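GRELLPORT, 6/9/26 — Fenard today issued a field safety notice covering the Flonside hand-held gripper, a two-jaw tool used to record and rehearse textile handling tasks. Units built before serial block 14 may fail to release when the hand trigger is let go. Fenard asks operators to stop using affected units until the return spring has been inspected.

The fault was identified during garment folding work at the company's Grellport site. A jaw linkage stayed partly closed after the trigger was released, and the operator's fingertip was pinched while clearing fabric from between the pads. The injury was minor and required no treatment beyond first aid. Fenard then pulled 8 tools from service for teardown. Wear at the spring seat was found in all of them.

Fenard traced the wear to a change in the seat material made last September. The softer part deforms under repeated cycling, and the spring loses preload. In bench tests, the first release delay appeared after some 800 cycles. The delay is short at first — less than a second — and is easy to miss when the tool is used on soft goods.

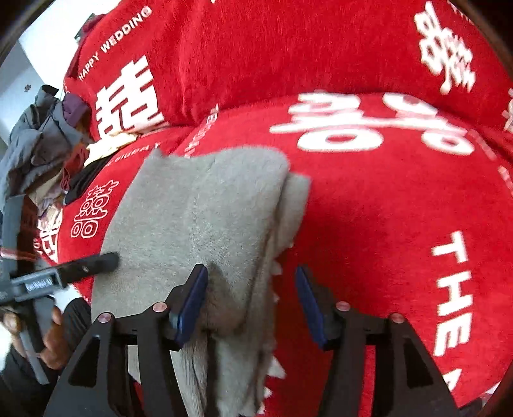 Garment handling with hand-held grippers: jaws open over a folded gray garment on a red plush blanket.

Thick pile fabrics and layered garments increase the load on the linkage and should not be handled with an uninspected tool. Operators should not reach between the pads to free caught material. If a jaw does not open, set the tool down, lock the trigger and open the jaws with the manual release on the grip.

Replacement spring seats are being supplied by Nambiar and will ship at no charge. The repair takes one technician less than an hour and does not affect calibration. Recordings made with affected tools remain usable, but jaw width values logged during a delayed release may be wrong and should be checked against video.

Owners can find the serial number inside the grip cover. Requests for parts should be sent to the Fenard service desk in Grellport, with the serial number and an estimate of hours in use.

We use cookies to improve your experience on this site. Accept all | Manage preferences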